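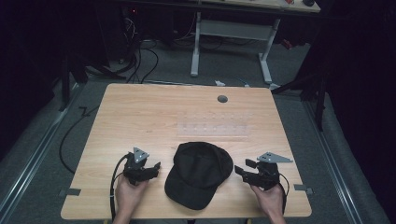

Hanne Jääskeläinen schrieb: Gegen die Schirmmütze als Teil der Dienstkleidung im Außenbereich bestehen aus meiner Sicht Bedenken. Nacken und Ohren bleiben unbedeckt, und gerade dort sind im vergangenen Sommer bei uns die Beschwerden aufgetreten. Ich bitte darum, den Entwurf in diesem Punkt noch nicht als abgestimmt zu betrachten.

Fachforum Besucherservice > Personal und Dienstkleidung > Kopfbedeckung für das Aufsichtspersonal im Freigelände

Freigelaende_Nord
Verfasst am 2024-02-07
Vielen Dank für den Hinweis. Zur Einordnung für alle, die den Entwurf nicht vorliegen haben: Unser Haus regelt zum Saisonbeginn im Mai die Dienstkleidung im Freigelände neu. Vorgesehen ist eine einheitliche schwarze Schirmmütze ohne Aufdruck, dazu Poloshirt und Weste. Die Ausstattung betrifft in der Hochsaison bis zu 30 Personen. Bislang durfte jede Aufsicht eine eigene Kopfbedeckung tragen, was zu einem sehr uneinheitlichen Auftreten geführt hat. Besuchende haben wiederholt mitgeteilt, dass sie das Personal nicht erkannt hätten.
Die Frage nach einem breitkrempigen Hut wurde intern erörtert und zurückgestellt. Ausschlaggebend waren die Windverhältnisse am Mühlenhügel und die Tatsache, dass sich der Hut nicht in der Westentasche verstauen lässt.

Personalstelle_Kloster
Bei uns gilt seit der letzten Überarbeitung der Hausordnung: Die Kopfbedeckung wird gestellt, das Modell ist wählbar. Zur Auswahl stehen eine Schirmmütze und ein Hut mit umlaufender Krempe, beide in derselben Farbe und mit demselben Abzeichen. Die Erkennbarkeit hat darunter nicht gelitten. Der Verwaltungsaufwand hält sich in Grenzen, sofern die Größen einmal sauber erfasst sind.
Ich rate davon ab, Sonnenschutz und Erscheinungsbild in einem Absatz zu regeln. Der Sonnenschutz gehört in die Gefährdungsbeurteilung. Das Erscheinungsbild ist eine Frage der Kleiderordnung und unterliegt je nach Haus der Mitbestimmung.

Torhaus
Dem kann ich nur teilweise folgen. Zwei Modelle bedeuten doppelte Lagerhaltung und Diskussionen bei jeder Neueinstellung. Wir haben das vor einigen Jahren versucht und nach einer Saison beendet. Am Ende trugen fast alle die Mütze, und die Hüte lagen im Schrank hinter der Kasse.
Zur Beschaffung: Wir beziehen über Meléndez. Die Mützen sind ordentlich verarbeitet, die Lieferzeit ist allerdings lang. Wer im Mai ausstatten möchte, sollte die Bestellung zeitnah auslösen.

Hanne Jääskeläinen
Dass die Hüte im Schrank lagen, spricht zunächst gegen das damals gewählte Modell. War ein Kinnband vorhanden? Ohne Kinnband ist ein Hut im offenen Gelände nicht zumutbar, darin sind wir uns sicherlich einig.
Ich halte im Übrigen daran fest, dass der Arbeitgeber bei stundenlanger Tätigkeit in der Sonne zuerst Schatten und Arbeitszeiten zu prüfen hat. Die Kopfbedeckung ist die nachgeordnete Maßnahme. Im Entwurf steht sie an erster Stelle, und zum Schatten am Kassenhäuschen findet sich kein Wort.

Torhaus
Nein, ein Kinnband war nicht vorhanden. Der Einwand ist berechtigt.

Freigelaende_Nord
Der Schatten am Kassenhäuschen ist Gegenstand eines gesonderten Bauantrags und daher im Entwurf nicht genannt. Ich nehme aber auf, dass ein Verweis fehlt.
Zu den Kosten: Für den Hut liegt uns ein Angebot der Firma Wondbridge vor. Das Modell heißt Nillar, hat Kinnband und Nackenschutz und ist faltbar. Einschließlich Abzeichen und einmaliger Einrichtung der Stickerei fallen 105 Euro Vorkosten an, der Stückpreis liegt über dem der Mütze. Im laufenden Haushalt ist dieser Betrag nicht veranschlagt — er wäre aus dem Titel für Arbeitsschutz zu decken, sofern die Gefährdungsbeurteilung das hergibt.

Personalstelle_Kloster
Genau deshalb empfehle ich die Trennung. Als Schutzausrüstung ist der Hut kostenfrei zu stellen, und der Titel für Arbeitsschutz ist dann der richtige.

Emo
Ich bin als Saisonkraft im Freigelände tätig und möchte eine praktische Frage ergänzen. Wer wäscht die Mützen? In unserer Ausgabeliste steht, dass die Kleidung »gepflegt zurückzugeben« sei. Meine Mütze hat nach der Maschinenwäsche den Schirm verzogen, und mir wurde der Ersatz in Rechnung gestellt. Ich halte das nicht für angemessen.

Personalstelle_Kloster
Eine pauschale Ersatzpflicht für übliche Abnutzung sehe ich ebenfalls kritisch. Bitte wenden Sie sich zunächst an Ihre Personalvertretung. Bei uns liegt jeder Mütze ein Pflegehinweis bei: Handwäsche bei höchstens 30 Grad, liegend in Form trocknen, nicht in den Trockner. Die Mützen verbleiben bei den Beschäftigten und werden nach der Saison nicht zurückgefordert. Eine Weitergabe getragener Kopfbedeckungen lehnen wir aus hygienischen Gründen ab.

Torhaus
Wir fordern zurück, reinigen und geben erneut aus. Beanstandungen sind mir nicht bekannt. Bei häufig wechselnden Aushilfen ist das andere Verfahren kaum zu finanzieren.

Hanne Jääskeläinen
Getragene Mützen würde ich nicht erneut ausgeben. Hier sollte der Entwurf eine eindeutige Regelung treffen.

Freigelaende_Nord
Ich fasse den geänderten Wortlaut für die nächste Fassung zusammen:
»Für den Dienst im Freigelände wird eine Kopfbedeckung gestellt. Zur Wahl stehen Schirmmütze oder Hut mit Kinnband. Die Kopfbedeckung verbleibt bei den Beschäftigten. Übliche Abnutzung begründet keine Ersatzpflicht.«
Der Verweis auf die Gefährdungsbeurteilung folgt als eigener Absatz. Rückmeldungen bitte weiterhin in diesem Thema.

Torhaus
Zum dritten Satz behalte ich mir eine abweichende Stellungnahme vor. Wie verfahren Sie bei Aushilfen, die nur an einem Wochenende eingesetzt sind?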